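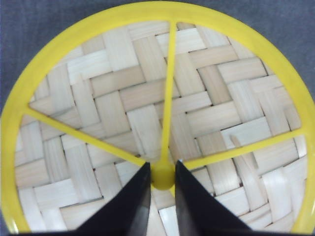

Sadao Okabe wrote back to my last report that a robot arm which can pick up a lid by its knob is a very expensive way to own a lid, and would I please say in plain numbers what the grant has bought. Fair enough.

## Clumau arm, July report

**Money.** Spent to date: $982 of the $2,000. The servos from Stomitz ate $824 of that, including the one I wired backward and would prefer not to discuss. The rest went on bearings, cable and a clamp that holds the base to the bench.

**What works**

- Homing, on power-up, without hitting the lamp.
- The wrist camera. It now looks straight down between the two fingers, so I can line them up on a small target like the yellow hub over the woven base.
- The emergency stop, tested more often than planned.

**What doesn't, yet**

- Glossy plastic. The black fingers are less grippy than they ought to be, at least for my taste, and round knobs squirt out sideways. I have rubber pads on order from Koyama.
- The weave. My edge finder sees a herringbone of pale strips and reports every gap as an object of interest. I've been masking it by color, and yellow on tan is a kind test. Tan on tan will be less kind.
- Elbow sag. With the arm stretched out the fingers end up 4 mm low. I have a correction table, typed in by hand, which is as elegant as it sounds.

**Shared shop.** Nandden has let me keep the corner bench through the fall, provided the arm is parked and unplugged by 9 p.m. The laser cutter people have asked if it could sweep. It could not.

**Next.** Fit the pads, redo the elbow bracket in thicker stock, then try spokes and rims as well as hubs. I'm not asking for more money this time. I may ask for a second opinion on the bracket before I cut it; the drawing is in the shared folder under "elbow_final_3".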